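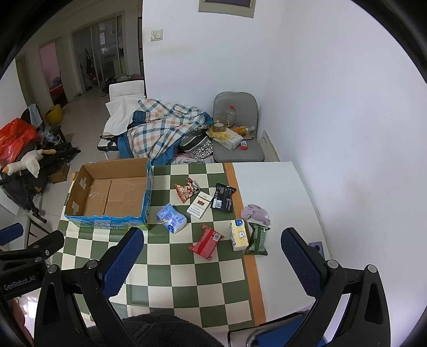

Packing the Box: An Interview with Beatriz Barros

Beatriz Barros has spent most of this year asking people to put small things into boxes. She runs home collection at Murkelell, where demonstrations recorded with hand-held grippers go into training a packing model the company calls Skotesitz. Her team goes into apartments, sets up a task on whatever table is there, and has a person do it over and over with the gripper in hand.

We talked in October at the Karkwood office, where she was checking recordings that had come in overnight. One of the tasks on her list was a tabletop packing job: an open cardboard box on a checkered cloth, with snack bags, tissue packs and a cigarette pack spread out near it.

"The box starts empty and the items start outside it," she said. "That's the whole setup. We write it on one line of the task card."

The items are ordinary on purpose. Barros used to buy a fixed kit and ship it to every site. She stopped in the spring, after the first version of the model did well with the kit and badly with everything else.

"It had learned our kit. You gave it a tissue pack in a different wrapper and it closed the fingers too early. So now the instruction is to use what's in the home, as long as it fits between the pads and nobody minds if it gets squeezed."

Soft plastic packaging is the part she talks about most. A pack of tissues gives when the pads close on it, and a snack bag can fold over or slide out from one end. A small carton has flat sides but the corners crush. She wants all of these on the same table, lying at different angles.

"People like to line things up. I understand it, I do it too. But if every item is square to the box, the model never has to turn its wrist. We ask them to drop things a little carelessly and leave them."

The homes are left alone as well. There may be chairs with things piled on them, bedding, a stroller, a hallway with doors open. Barros said she gets asked about this by nearly every new collector, and the answer is in the handbook: clear the space you need for your elbows and leave the rest.

"If I wanted a white wall I could do it all in the office. We have 163 recordings from the office and they're fine, they're clean. They just don't help much anymore."

A full session at one home is 50 recordings. Each one covers a single try, from the hand coming in over the table to the last item going into the box. After every ten, the collector moves the box to another part of the table and mixes the items again. Sessions run about two hours with breaks. Barros does not let anyone do two in a day.

"The gripper isn't heavy when you pick it up. It's heavy at the end. You see it in the data, the approach gets lower and people start dragging things across the cloth. Dragging is a real way to move an object, but I want it because they chose it, and it shouldn't come from a tired arm."

Mervin Lachance reviews the recordings after they arrive. He joined us partway through with a laptop and a list of rejected ones. Of the last 679 he went through, he kept 560.

"Most of what I throw out is boring," Lachance said. "The other hand came in and helped. Or they started before the recording was properly running, so the first grasp is missing. I don't throw it out for a drop. If you drop the thing and pick it up again, I keep that."

Barros said the drops had been an argument between them early on. She had wanted clean successes only. Lachance had set the drops aside in a separate folder he named Radwan, and at some point they trained with the folder included.

"It got better at trying again," she said. "Before that, when it missed, it would carry nothing over to the box and open its fingers. Very politely. Mervin was right and I've told him so."

"Once," Lachance said.

Asked what the collectors find hardest, both of them said speed. People slow down when they know they are being recorded, and the model picks that up. Collectors are told to move the way they would if they were clearing the table before dinner. Lachance can usually tell by the tenth recording whether someone has relaxed.

Labels are kept short. Each recording gets the task name, the number of items, and a note if something unusual happened. The team tried writing out the name of every item and gave up after a month, partly over spelling and partly over what to call things.

"One person writes wet wipes, the next one writes tissues, and it's the same kind of blue and white pack," Barros said. "For this task it goes in the box either way."

The next round will add closing the flaps once the box is full. Barros has tried it herself with the gripper and said the fourth flap is the difficult one, with the first three pushing back up. She has asked for boxes in three sizes, used ones, with the creases already in them.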